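Small parts storage, bench two: tinted drawer organiser
Gallery page, workshop notes, September
Text: Haf Gwilliam. Bench layout: Odair Quintana.

These notes cover the storage of small parts at bench two in the Stamgate workshop, and the tinted plastic organiser in particular. The parts were previously kept in open trays, which took up most of the back edge and collected dust. The move to divided boxes began with the fixings and has since been extended to drawing pins, cable ties, spare feet and the other items that used to live in envelopes.

The organiser is a rectangular box with see-through walls in a smoky grey-brown tint and partitions inside. The tint is a compromise. Contents can be told apart by shape under normal room lighting, but brass and zinc finishes look much alike through it, so finish is written on the compartment slip and is not judged by eye.

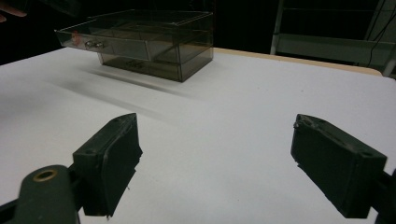 Position on the bench matters more than the make of box. Ours is kept towards the back, with clear white surface in front of it. A part dropped on white is found quickly; a part dropped on bare wood grain is often not found until the bench is wiped down. Leave enough depth in front to set out the contents of one compartment at a time. Two compartments should not be emptied together, even where the parts look different enough to sort again afterwards.

The filling order agreed with Siwan Lougher is as follows.

Heaviest parts go in the lowest compartments.
Parts used daily go at the front.
Parts under 5 mm long go in a lidded tub first, then in the compartment.
Nothing is stored loose on top of a box.

The last point was added after a box was lifted with washers on it. Recovery took Leopoldo Serrano most of a morning and the count was still short.

Capacity was checked with M3 washers. With every compartment filled to just below the partition height, the box took 2133 washers. This is a test figure only. A box filled to that level is awkward to pick from and too heavy to move with one hand. The working limit is 616 washers or the equivalent weight in mixed parts, which leaves room for fingers in each compartment.

Surface

The bench top is light wood. A large white sheet is laid over it and covers most of the area, with a strip of wood left showing along the far side. The strip is deliberate. It gives a straight reference for squaring the sheet, and it allows the sheet to be lifted from the back without moving anything at the front edge. Paper was tried at first and creased within a few days. Foam board stays flatter but marks easily, and solvent wipes must be kept off it.

Saron Tsegaye tested two thicknesses of board. The thinner one bowed at the corners when the heating came on in the morning. The thicker one did not, and it is the one listed on the stores sheet under Oden. Cut it with a long blade in several light passes. A single heavy pass tears the foam and leaves crumbs that find their way into the compartments.

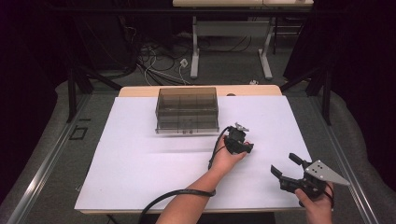
Cleaning is done with a barely damp cloth and a drop of washing-up liquid. Tinted plastic shows fine scratches as pale lines, most noticeably when lit from the side, so dry dusting is to be avoided. Rinse, stand on end and leave for 60 minutes before refilling. Compartments that look dry often hold water in the corners, and steel parts put back too early will spot.

Do not use labels with permanent adhesive on the walls. Paper slips placed inside, facing outwards, can be read through the tint if the lettering is at least 4 mm high and in black. Pencil cannot be read. Blue ink can be read in daylight only. The slips for the fixings range were printed on the Wynne label sheets at 76 to a sheet, trimmed by hand, and spares are in the stores folder.

Parts returned from a job go into the returns tub and are sorted at the end of the afternoon. They are not dropped straight back into a compartment. Mixed threads account for nearly all the sorting errors recorded so far, M3 and 4-40 being the usual pair.

Outstanding items

A second organiser for electrical parts has been requested from Stistico. Delivery date not confirmed.
The stores sheet still lists the old tray numbers for springs and circlips. Odair to correct.
Replacement foam board to be cut before the present sheet is taken up. Keep the offcuts for drawer liners.

Corrections to this page should be sent to Haf Gwilliam, with the bench number in the subject line.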